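Solatdale Shared Kitchen – progress report, October
To: Melur Chin, Cendico small grants
From: Salamatu Nutsugah 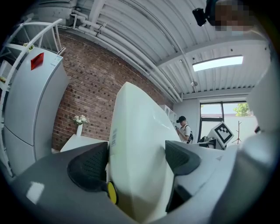

Melur, sorry this is later than agreed. Short version: the room is in use, the money is mostly spent, two things are behind. Details under each heading, same order as your form.

1. Cold storage

Refrigerator in and running. Tall white two-door one, the bigger door on top. It went on the left side by the brick wall, not at the back as on the plan you approved – the back outlet is shared with the hot water and Tove Vigfúsdóttir (our electrician) didn't like it. No extra cost for the move, she did it in the same visit.

Temperature log started, clipboard for now. Checked at opening and at closing. One gap of a few days when the pen went missing, have told people to just use any pen. Upper door is fresh stuff, lower is for groups who book ahead. Still arguing over what counts as booking ahead.

2. Shelving

White metal rack is up, near the refrigerator. It was in the budget as two racks, we've bought one. Second one waits until we know how wide the prep bench is going to be, see 5. Money for it is untouched.

Rack isn't full. Few small things on it so far. Elsie Nuttall is drawing up who gets which shelf, I have seen a first draft and it needs to be simpler.

3. Walls and ceiling

You asked in the last call if we were going to plaster over the brick. No. Left as red brick, cleaned and the loose mortar redone where the old pipe came through. Pelupessy quoted for boarding and painting the whole room and it would of eaten the shelving line and most of the bench line. The group was happy with brick anyway.

Ceiling stays as is, white corrugated metal. It is loud in heavy rain. People stop talking and wait. Nadhirah got a price for acoustic panels but they are outside this grant, so I'm only mentioning it. Might come back to you about that in the next round.

4. The table and the front end of the room

Small white table against the brick side. Not bought with your money, it was donated, so leave it off the asset list please. It's where people sign in, and usually has a vase of white flowers on it, which Elsie brings. She has asked that nobody puts shopping bags on it. Reasonable.

We did think of a proper counter there. Dropped it – takes up too much floor when more than one group is in.

5. Behind schedule

Prep bench. Ernida had the wrong depth on the order and we only caught it on the delivery note. Goes back, new one is 6 weeks. I should of checked the drawing against the order, didn't. No charge for the return, they've put that in writing and I can forward it.

Hand wash basin. Plumber has been once, has to come again. Until it's signed off we are doing cold food and baking brought in from home, no cooking on site. The groups know. The soup evening has moved to the church hall for now and they are being patient about it.

6. Who is using it

Seven groups signed up, target was ten by the end of the grant. 51 people on the sign-in sheet since we opened, some of them more than once, I haven't taken the repeats out yet. Will do that for the final report. Mornings are busy, late afternoon is pretty much dead. Nadhirah Simanjuntak is talking to the school about the after-three slot, they sound keen but want to see the basin working first.

Two groups on the waiting list need a freezer. We don't have one. Upper and lower doors have both been asked about more then once so I'm putting a sign up.

7. Money

Spreadsheet sent seperately. Underspent on shelving (second rack) and walls, slightly over on electrical because of the extra outlet Tove added by the bench position. I'd like to move part of the walls underspend across to cover that – is an email from you enough, or do you need the form again?

8. Next

Basin signed off. Bench in. Buy second rack once the bench is measured in place. Shelf plan, shorter. Open the evening slot after all of that, not before.

If you want to come and look, mornings are best, any time after 10. Ring the side bell, the front one doesn't work.

Salamatu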